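Search notebook... Go

Rowbotham shared workshop — arm bench log
March, entry 9

Carried on with the wiping job. Goal is unchanged: clear a marker line off the white desk with a cloth in the gripper, no hand on the arm after start.

Cloth mounting

Bare fingers on folded cloth gave a slipping corner on every second pass last month. Dennis suggested a strap around the wad, over the fingers. Fitted a black one. It adds bulk, so the tool offset had to be measured again. Igor wants a printed pad holder instead; drawing is in the Drakholm folder, not started.

Contact height

Desk is not flat to the arm base. Probed along the working strip and fitted a plane to the readings. Left the chips along the curved front edge out of the probe path. Stiffness in the vertical axis set to 800 N/m, down from the value Yeshi used on the Trorura fixture. With the higher setting the wrist tripped its force limit before the lateral move began.

Stroke

Single lateral drag from the streak out towards the arm side. Path is a straight line at constant speed, 427 mm commanded, lift at the end. No return stroke yet — going back over the same track with the same face of the cloth is a separate test.

Result so far: ink is being moved more than it is being picked up. There is a broad grey haze along the stroke with a short faint line still in it, and the dark streak at the start is thin and broken but present. The dot below and to the left of it is outside the path and has not been addressed.

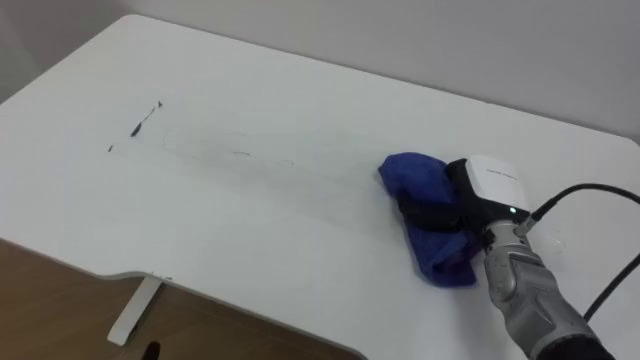

To do

1. Start the stroke further left so the cloth lands before the streak.
2. Try a damp cloth. Idun has a box of the same colour in cupboard 7.
3. Log vertical force for the full stroke. Only the first part was saved.
4. Add an overlapping second pass, offset towards the front edge.
5. Re-route the upper cable before anyone tries a longer reach. Dean to check the clamp.

Marker is to be the same pen each time. Please leave it in the Gurkard tin.

Contact the bench group | © Rowbotham Shared Workshop | Back to top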